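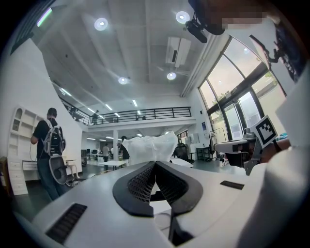
Should a small company pay for a subscription to teach its robot new tasks by hand?

For most small companies I would say wait one more year, and buy only the hand tool in the meantime. I know this answer will not please the sellers, and two of my former colleagues already told me I am too careful.

The offer I have in mind is the Drestero kit. You get a gripper that a person holds and moves, a set of square markers, and access to a service called Lelov, where your recordings are turned into a program for a robot arm. The price of the kit is 970 euros. The service is paid separately, every month, and the shortest contract is 12 months. I think the first price is fair and the second is the problem.

Let me begin with what I like. The person who knows the work can show the work. At Sketdale, the packing firm where I give advice, the best packers never wrote a line of code and do not wish to. With the hand tool they needed one morning of practice. They complained a little about the weight, and after lunch they were arguing about who folds a bag better. I have seen many training days for machines and few of them ended in such a good mood.

Now the service. Our first task took 1,543 recordings before Lelov accepted it as complete. The sales page in July spoke of "a few hundred". Maybe our bags are difficult, since soft plastic never lies the same way twice, but bags are what we pack. Every recording is an hour of wages cut in small pieces, and this cost is not in any brochure.

More serious for me is the question of ownership. The contract says the recordings are yours, but the finished program stops working when you stop paying. So you own the lessons and you rent the pupil. Afolabi, a smaller seller, lets you keep the program on your own computer. Their tool is heavier and their manual is poorly written, and still I would choose them if I had to sign today.

Some readers will answer that prices fall and early buyers learn more. It is true that we learned a lot. I only ask that the seller also carries a part of the risk, for example with a contract of three months, or with roughly half of the fee returned when a task is not accepted. I wrote this to Drestero and their reply was polite and short. They will consider it for the next price list.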